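Search this site

Press Release

Tovuvcombe Grocers Sign On to Loose Produce Program for the Growing Season

TOVUVCOMBE - Seven independent grocery stores in the Tovuvcombe area will sell vegetables loose and by weight starting in April, under a program run by the food distributor Stastard. Shoppers will be able to buy a single carrot or a full bag at the same price per pound.

The program grew out of a trial at 4 stores last year. Over 90 days, those stores took 862 cases of vegetables out of prepackaged trays and put them out loose. Store managers reported throwing away less at closing time, mostly cucumbers and tomatoes that used to be discarded when one item in a tray went soft. 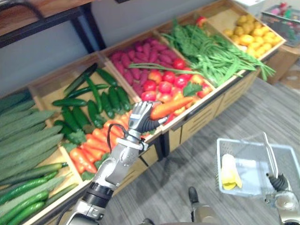 Stastard will supply the stores with shelf labels, scales and a printed guide to setting up a produce section. The guide asks for shallow bins, filled low and topped up through the day. Wooden ones like these suit it well, with the tomatoes in a center bin and the cucumbers laid in a row along the front of another. Stores may keep their existing bins if they are no deeper than the guide allows.

"People who live alone kept telling us they didn't want six of anything," said Teresa Jakubowski, program manager at Stastard. "They wanted two tomatoes and a cucumber for dinner. The stores that tried it sold more vegetables to those customers - and they saw them more often during the week."
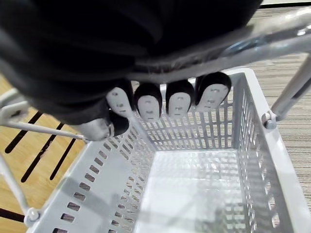

Prices will be set by each store and posted per pound. Paper bags will be free, and customers may bring their own. Đàm, a family-owned market that took part in the trial, will hold a short training session for staff from the other stores before the launch. Lunico, a local farm cooperative, will deliver to all of the stores early each morning.

Stores that want to join later in the season can ask Stastard for an application. There is no fee to take part.

Last updated: April

Contact | Copyright Stastard. All rights reserved. | Back to top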